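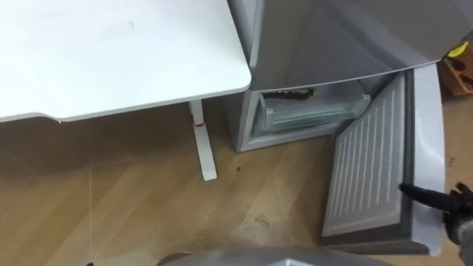
A refrigerator with its freezer compartment open, next to a white table.

Zadberg schools sign up for kindness pledges, but who is checking?

Every elementary school in the Zadberg district will ask its students to write a personal pledge starting in January. Children will promise to do something useful, such as helping a neighbor, picking up litter or turning off lights, and then record a short video about it.

The program, called Jesance, was approved Friday on a vote with little debate. The district says 2,942 students will take part. It has not said how it will know whether a single pledge was kept.

"We want children to see that what they do matters," said program lead Shanthi Ekanayake. Asked what would count as success, she pointed to the number of videos submitted.

That is a measure of filming. A trial last spring at Olteanu Elementary collected 600 videos, and the school's own report on it runs two pages, most of them quotes from the children. The quotes are sweet. There are no figures on litter, or on the electric bill.

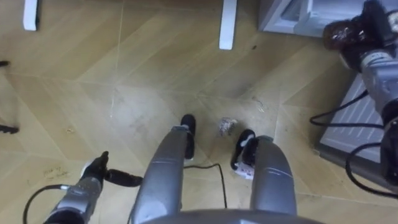
Parents split

Dinesh Saha, whose daughter was in the trial, said she nagged the family about the hall light for a week – then stopped. "I liked that week," he said.

Gayan Gamage was less charmed. He said his son was given his pledge from a list and didn't remember it by the time the video was shown. 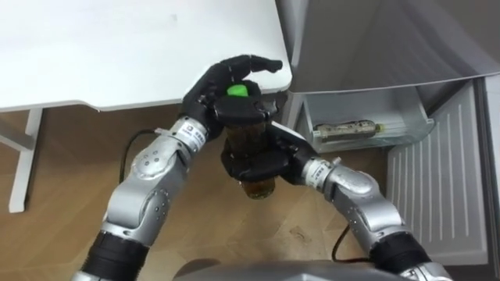 Robotic hands holding a clear bottle over a wooden floor.

Teachers will get no extra class time for the work. Jahangir Dissanayake, who teaches fourth grade, expects to fit it in after lunch and would have preferred one shared project, like a garden bed, that people could go and look at.

The district plans to review Jesance at the end of the school year. Ekanayake's office will write the review.

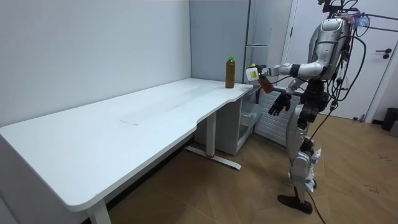 A bottle held in a gripper at the end of a long white desk.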